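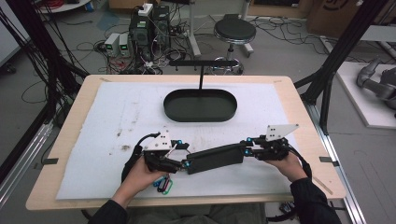 Both hands on the gripper, at the workshop table.

How to build a gripper you hold in your hands

A gripper is the part of a robot that picks things up. It does the job that your fingers and thumb do. Most grippers are bolted to the end of a robot arm, but some are made for a person to hold. People who build robots at home or in a shared workshop often start with the hand-held kind. You can find out a lot about picking things up before you have an arm that moves.

The one we are going to talk about is called the Vonine. It was built at the Astasley shared workshop, where people use the same benches and the same box of screws. It is really two grippers. They can be joined with a bar in the middle, or taken apart and held one in each hand.

What are the parts?

The fingers. A simple gripper has two of them. They come together to pinch and move apart to let go. They don't bend like yours. Each one is more like one side of a pair of tongs.

The joints and links. A joint is a place where two parts can turn against each other, like your elbow. A link is the stiff piece between two joints, like the bone in your forearm. When you squeeze one end of a set of links, the other end moves as well. That is how a squeeze from your hand can get to the fingers.

The body. Everything has to be fixed to something. In a joined-up pair, the body is the long bar between the two ends.

The cables. Electricity comes in along some wires, and messages go out along others. A message might be "the fingers are open" or "the fingers are nearly shut". The computer only ever gets this as numbers.

The marker plates. These are the white pieces with dots on. We will come back to those.

Why would a person hold a robot's hand?

Think about learning to tie your shoelaces. Somebody probably showed you how, and they may have held your hands and moved them for you. It is hard to learn laces from words alone.

Robots have the same trouble. You could try to write down every movement needed to pick up a peg and drop it in a tray. Move forward this far. Turn this much. Close the fingers. Stop closing before the peg pings out. It would take pages, and then someone would move the tray and the pages would be wrong.

With a hand-held gripper, a person can do the job while holding the same sort of fingers the robot will have. A computer keeps a record of how the gripper moved and when the fingers opened and closed. One go at the job is called a demonstration. After a lot of demonstrations, the computer can start to look for the pattern in them.

"A lot" means more than you might think. The builders of the Vonine made 658 demonstrations of their first job. They looked through them all and kept 459. The others had something wrong with them. A peg was dropped, or a cable got caught, or the person stopped to scratch their nose. You don't want a robot to learn the nose part.

One hand or two?

Some jobs only need one gripper. You can put a cotton reel in a bowl with one hand. Try taking the lid off a jar with one hand, though, and you will soon want the other.

With two separate grippers, each hand can go where it likes. One can steady something while the other does the work. This is good for jobs with wires, string or cloth, which flop about and change shape when you pick them up. 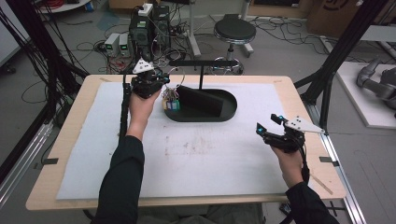
The hard part is that the computer has to follow both at once. It needs to know where the left one is, where the right one is and how far apart they are. If it mixes up left and right for even a moment, that go is spoiled and has to be thrown away.

Joining the two together with a bar makes things easier to check. The bar is stiff, so the two ends can't get closer together or further apart. If the computer says they have moved apart, you know the computer has made a mistake and not the gripper. The Vonine's builders put the bar on whenever they wanted to test that the measuring was working properly. They took it off again for the real jobs.

What are the dots for?

Hold your hand in front of your face and turn it over. You can tell which way it is facing without thinking. For a computer looking through a camera this is very hard. A black gripper with black joints and black cables looks like a dark blob, and the blob changes shape every time it turns.

Black dots on a white plate are much easier. Dark against light is simple for a camera to pick out. If the computer has been told where the dots are on the plate, it can work backwards. Dots that look close together might mean the plate is far away. Dots that look squashed on one side mean the plate is tilted.

You can try this with a square of white card. Draw a pattern of dots on it with a black pen and ask a friend to stand across the room. Tilt the card and ask them which way it is leaning. Then turn the card over to the blank side, tilt that, and ask again. See which one they find easier.

A marker plate needs to stick up where hands won't cover it. It also needs to be stiff. The first plates made for the Vonine were cut from thin card and they curled at the corners, so the dots moved and all the measurements came out wrong. The second set weighed 46 grams each and didn't bend.

Setting up the table

You don't need a special table, but you do need to be able to put things back in the same place. These are the rules written up at Astasley.

1. Cover the table with something pale and a bit soft. Small things won't bounce so much when they are dropped, and dark things show up well. It will get marked. That is fine.

2. Clip the cover down at the edges. If it slides, everything on it slides too.

3. Put out only what the job needs. For the first job that was a tray and some pegs.

4. Keep computers and power supplies off the table. They can go on the floor, so long as nobody has to walk there. A power supply takes electricity from the wall and turns it into the smaller amount the parts need.

5. Look at your cables before you start. A cable should be long enough for your hand to reach the far side of the table without pulling. If you feel a tug, stop and move the cable.

6. Wear plain sleeves, and push up anything that dangles.

A grown-up should always do the plugging in, and should be the one to open anything that has a mains plug on it.

Testing it

Before each session the builders did the same short test. Hold the gripper still over the table. Move it slowly to the left, then to the right. Tip one end up, then the other. Open and close the fingers five times. Look at the numbers on the computer and see if they match what you did.

It is a bit dull and takes only a couple of minutes. One day in April they skipped it, and a whole morning of demonstrations was lost. A plug had worked loose and the left fingers had sent no numbers at all.

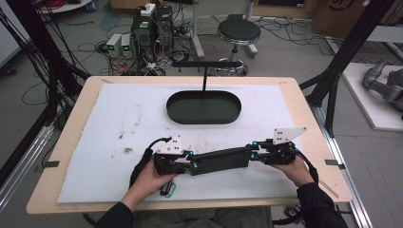

Things that went wrong, and what was done

The cables twisted. After an hour of turning the gripper over and over, the cable had wound itself up like an old telephone lead. Now they let it hang and untwist between goes.

Hands got tired. Holding something out in front of you is harder than it sounds. Try it with a bag of sugar. The builders now swap over every quarter of an hour.

The fingers slipped. Smooth fingers are no good for smooth pegs. A strip of rubber glued on the inside of each finger helped, though it peels off in warm weather and has to be glued again.

Can I make one?

You can make a gripper with no wires at all. You need four strips of stiff card, some split pins and a hole punch. Cross two strips like an X and pin them in the middle. Add the other two strips to the top ends, one each, with a pin at each joint, and cross those over too. Pin them in the middle where they cross. Squeeze the bottom ends together and watch what the top ends do.

Now try to pick up a cork, then a pencil, then a grape. The grape is the difficult one. Write down what slipped and what you changed.

Words to remember

Demonstration: one go at a job, done by a person for a robot to learn from.
Gripper: the part that picks things up and holds them.
Joint: a place where two parts can turn.
Link: a stiff piece between two joints.
Marker: a pattern that is easy for a camera to find.

Last changed 18 August 2025. The next page in the Stunatholm workshop pages for children is about motors.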